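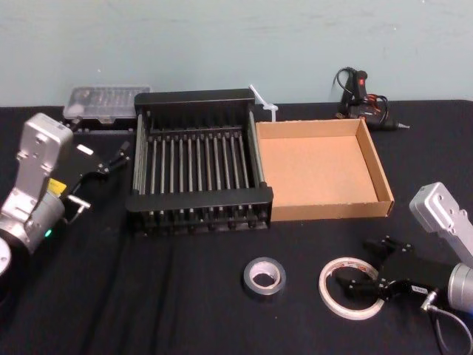

Table 2, two-arm demo. Dish rack, tray, tape.

Open day at Olent, anyone else go?

dridi_pete
Jun 21, 2018
Just back, typing this on the train so excuse mistakes. Went for the conveyor stuff mostly but ended up stood at the two-arm table for ages. Black cloth, blue wall, ordinary bits and bobs laid out. Photo at the top. Bloke running it was Živko Spahić, very patient, answered everything. The idea is tidying up a bench. Visitors shout out an item, arms have a go. Worth the trip? I think so. Parking dreadful.

mossbank
Was there in the morning. Bit slow for my taste. Watched it go for the tape and I could've done the whole table by hand and had a bacon roll. Queue for the roll was 17 deep mind.

dridi_pete
Slow yes. But it's a demo not a production line

mossbank
They were selling it as one though. Talk at 11 said "ready for small workshops". Is it heck.

Jiltness
Which talk? The one I sat in on, Þórarinsdóttir said the opposite, a good few years off for anything unplanned. Maybe you got the sales chap.

mossbank
Sales chap. Shiny shoes. Fair enough

kettering_lathe
Couldn't make it, working. Question from the photo, are those plain two-finger grippers both sides? And what's the dish rack for, are they standing things up in it?

dridi_pete
Two-finger both sides yes. Rack, he said it's a nuisance on purpose, all those thin rods, easy to snag. Tray's the easy one, low walls, drop it in and done. Didn't see them use the rack while I was there, someone else might of.

Jiltness
I did, after lunch. Duct tape stood on edge between the rods. Took two goes. Small round of applause, kids loved it.

kettering_lathe
Ta. Wouldn't fancy its chances with that cable tie at the back. Or the glue gun, flex all looped up the wall like that, you'd have the lot over.

mossbank
Exactly my point. Somebody asked for the cable tie in my group and he steered them on to the tape instead. Read into that what you like.

Jiltness
Bit harsh. He told our lot straight out that thin bendy things are hard. Didn't hide it.

dridi_pete
Same with us. He said they'd logged 3,318 tries on the tape rolls alone, hence the confidence I suppose. Clear roll is the fiddlier of the two, wider and thinner. Gripper has to come down nearly on top of it.

kettering_lathe
3,318 and it still needs two goes lol

Jiltness
Into a dish rack! You try it with pliers on the end of your arms

oldhand_ron
Anybody get a price. We've a packing bench at Dridisport that wants something doing.

dridi_pete
Asked. No price, "depends on the job". Got a leaflet. More than 200 people through by mid afternoon so he didn't have long to chat.

mossbank
No price means you can't afford it Ron

oldhand_ron
Probaly right. Are they doing another?

Jiltness
September, the leaflet says. Doors at 9. Get there early if you want the front at table 2, there's only room for a handful round it.

kettering_lathe
Will book it off. Pete can you stick the leaflet up when you're home

dridi_pete
Will do, tonight or tomorrow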